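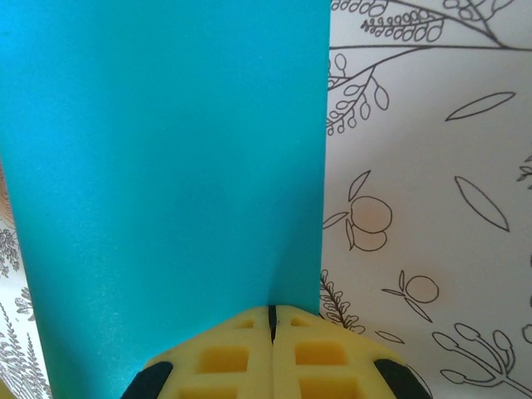

Why do I have to write down what she ate when I can't even get her to drink? That came in on the course board overnight, unsigned, and I'm going to start with it because it's basically the whole of session 6. I had a nice tidy plan about nutrition labels. It can wait.

So, drinking. Caring for someone at home after a stroke or a long hospital stay, you'll hear "push fluids" at discharge and then you're on your own with a full glass and a person who doesn't want it. I've been there with my own father (he'd take one sip to be polite and put the glass behind the lamp). What I'd like you to get from tonight is a few ways around the standoff, and a feel for when it's time to pick up the phone.

Why older people drink less

The sense of thirst gets weaker with age. Your mother may be telling the truth when she says she isn't thirsty, and she may still be short on fluid. Then add the bathroom problem. If getting up is slow and a bit frightening, cutting down on tea looks like a very sensible plan from where she's sitting! Ask about that one early, and ask kindly. A commode by the bed or a clearer path down the hall sometimes does more than any amount of coaxing.

Some medicines matter too, water pills especially. Please don't stop or skip one on your own. Bring the list to the pharmacist.

Things to try this week

Smaller cups, more often. A half cup that gets finished beats a big tumbler that gets looked at.

Offer, don't ask. "Do you want some water?" gets a no nearly every time in my house. "I've made us both some tea" goes much better, and yes, you do have to sit down and drink yours.

Count the food. Soup, melon, yogurt, gelatin, ice pops, oatmeal made a little runny. The group that met in Lidden last term swore by frozen grapes, but I'd keep those away from anybody with swallowing trouble, along with anything else small and round.

Tie it to what already happens: pills, the mail, the afternoon show. Habits carry people a long way.

Swallowing

If the person has been told to have thickened drinks, everything above has to fit that plan. Ice pops and gelatin melt into thin liquid in the mouth, so they're out unless the speech therapist says otherwise. Same for regular soup. Coughing at meals, a wet or gurgly voice afterward, food left in the cheek: write down when it happens and tell the nurse. Sit them upright for meals and keep them up for a good while after.

And if the doctor has set a fluid limit, for heart or kidney trouble, stick to that number and ignore my cheerleading.

Now, the writing down

Back to our question. I know the log feels like homework. You can use the sheet in the Grotalia binder, page 102, or the back of an envelope. All I want is the time, what was offered, and how much went down. After almost 2 weeks you start to see things. For me it was mornings: Dad drank fine before ten and hardly anything after lunch, so we stopped fighting about the afternoons and moved the good stuff earlier.

When to call

Call the doctor's office the same day for very dark urine or very little of it, dizziness on standing, a new headache, or vomiting or diarrhea that keeps going. Sudden confusion, fainting, or someone you can't properly wake is an emergency call. Don't wait to see how the night goes.

For next time

Bring your log, even if it's patchy. Read the Hellström chapter on mouth care (it's short, and a sore mouth is a very common reason people quit eating and drinking). We're back in the Skokutstead room, code 909 on the door, and I'll bring the thickener samples so you can all taste what you've been serving.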